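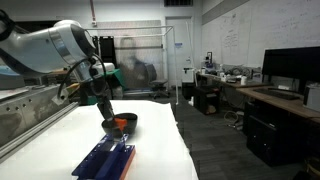
**Robot safety pledge arrives with plenty of signatures and few teeth**

A new code of practice for small robot arms in labs and workshops went out to members of the Killgate automation network on Wednesday. It runs to 20 pages, asks for no inspections, and leaves each site to decide whether it has passed.

The code covers the light arms now bolted to benches for sorting, picking and loading small parts. Sites that sign up agree to write down a risk check for every task, mark how far the arm can reach, and name one person who can stop work. They also agree to log any "unplanned contact," a term the code uses 14 times less often than you might expect, given that it is the thing everybody wants to avoid. It gets two mentions.

Ieuan Howells, who led the drafting, said the aim was to get people started. "If we had asked for outside audits on day one, we would have had a handful of names," he said. "We sent the draft to 1083 people and most of the replies asked us to keep it short."

Short it is. The section on grippers fills half a page and tells users to consider pinch points "where relevant." Cable routing gets a single line. Speed limits are left to the supplier's manual, including for arms that have since been fitted with a different gripper or moved to a different job. Two arms sharing one work area are treated as two separate arms, each with its own form, and the form has no box for what happens when they reach for the same spot.

Nest Phillips, a safety adviser who worked on the first draft and left before the second, thinks that last gap is serious. Her version asked sites to repeat the risk check whenever the fixture, the gripper or the part being handled changed. The published one says checks should be reviewed "at suitable intervals."

"What's suitable?" Phillips said. "In a research lab the setup on the table can change before lunch. You can have a form from last March that describes a job no one does anymore, and under this code you're fine."

Howells did not dispute the wording. He said a yearly review would be "a sensible reading" and that a guidance note was being written. He could not say when it would be out.

Sites pay $600 to join and get a badge for their website. The fee covers access to templates and a help line run by Plekow, the consulting firm that also sells the training course the code recommends. Howells said members were free to train staff any way they liked. Plekow's course is the only one listed.

There is no public register of incidents. Reports stay with the site that files them unless it chooses to share, and a site that files none keeps its badge. Asked how a visitor could tell a careful lab from one that had simply paid, Howells said they could ask to see the forms.

Sign-up is open now. The comment period on the code closed before the final text was released.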